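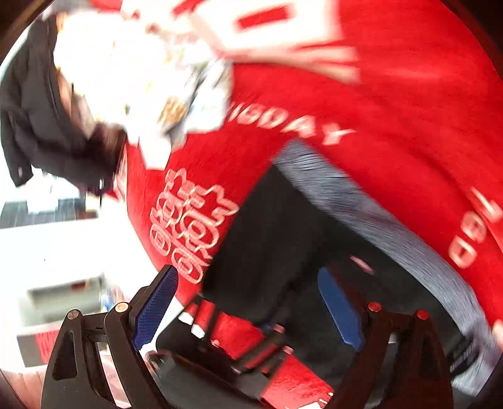 ## 6. Receiving a Torkach dry shipper

This section covers the receipt of cryopreserved embryos, oocytes and semen sent to the clinic in a Torkach dry shipper fitted with a Majimbun data logger. Dispatch is covered in Section 7. Long-term storage is covered in the tank manual.

Revision: 28 June 2023. Prepared by Liv Sæther. Checked by Cledwyn Gape.

### 6.1 Before the courier arrives

1. Open the transfer in Dutero and confirm that its status is **Consent complete**. If the status is **Consent pending**, do not accept the specimens into the tank. Go to 6.5.
2. Check that the patient names, dates of birth and specimen numbers on the sending clinic's manifest match the Dutero record exactly. Hyphens and accented letters count as part of the name.
3. Reserve a canister position. Dutero holds the reservation until the transfer is closed or cancelled.
4. Fill the transfer bath with liquid nitrogen and allow it to stop boiling.
5. Confirm that the room oxygen monitor is on and in calibration.

**CAUTION:** Liquid nitrogen causes severe cold burns and displaces oxygen. Wear a face shield, cryogenic gloves and closed shoes. Do not work alone. If the oxygen alarm sounds, leave the room and close the door.

### 6.2 Inspecting the shipper

1. Stand the shipper upright on the floor. Do not lift it onto the bench.
2. Compare the number on the security seal with the number on the manifest.
3. Look for dents, a displaced lid, or frost on the outer wall. Frost at the neck is normal. Frost lower down indicates loss of vacuum.
4. Record the seal number and the time of arrival in Dutero before cutting the seal.

**Note:** A tilt indicator that has changed colour is not grounds for refusing the shipment. Record it and continue to 6.3.

### 6.3 Reading the data logger

1. Connect the logger to the receiving workstation with the cable supplied.
2. Select **Transfer > Logger > Read**. The logger stores up to 2,000 readings, and a full download takes nearly 2 minutes. Do not disconnect the cable during this time.
3. Check the highest temperature shown in the **Peak** field against the acceptance limit set by the laboratory director.
4. Attach the file to the transfer. Dutero will not permit step 6.4 without it.

If the display shows **E133**, the logger clock and the workstation clock disagree. The readings are still valid. Select **Correct offset**, enter the reason, and repeat the download.

If the **Complete** field shows less than 100%, readings are missing. Print the gap report and have it signed by the laboratory director.

### 6.4 Moving specimens to storage

1. Lift the canister from the shipper and place it directly in the transfer bath.
2. With the witness present, read each label aloud. The witness checks it against the Dutero screen, not the printed manifest.
3. Move the specimens to the reserved position.
4. Both persons sign in Dutero using their own logins.

**CAUTION:** Do not hold a straw or vitrification device in air to read a worn label. Keep it below the surface of the nitrogen and use forceps to turn it.

### 6.5 Consent not complete

Leave the specimens in the shipper with the lid on. Weigh the shipper and compare the result with the minimum weight on its data plate. Contact the consent coordinator, Maj-Britt Vik, or in her absence Eusebio Carhuamaca. Where the transfer relates to a surrogacy arrangement, the coordinator must also sight the counselling report and the legal advice certificates for all parties.

If the shipper is below its minimum weight, recharge it according to Section 7.2.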